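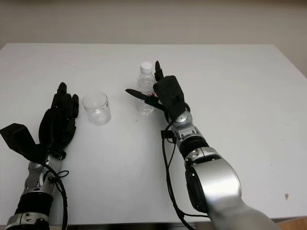 What does Plonder teach?
We run evening courses on the goddesses of the old world, from Inanna and Hathor to the Gaulish mothers, for adults with no background in religion or classics.

About the school

Plonder was started by Els Dewulf, who taught Latin for 17 years and kept being asked about Demeter by the parents of her students. The first course was held in the back of the Smits bookstore in Driltden. We still use that room for the winter reading group.

Amber Declercq joined later and teaches the Near Eastern courses. She reads Akkadian and chooses the translations we work from.

How we teach

Each course follows one goddess, or one family of them, for eight evenings. We read hymns, temple records and curse tablets in English and compare them with what later writers claimed. Students do not need to hold any belief. Some keep a home altar and some are retired engineers. Both get the same reading list.

We do not offer readings, initiations or healing sessions. For those, please look elsewhere.

The library

Our lending library is called Ivine and holds 3972 books and pamphlets. Enrolled students may borrow four at a time. The catalog was last updated on November 18, 2021, and a printed copy is at the front desk.

The school is closed for the second half of December. Registration for spring courses opens when we return.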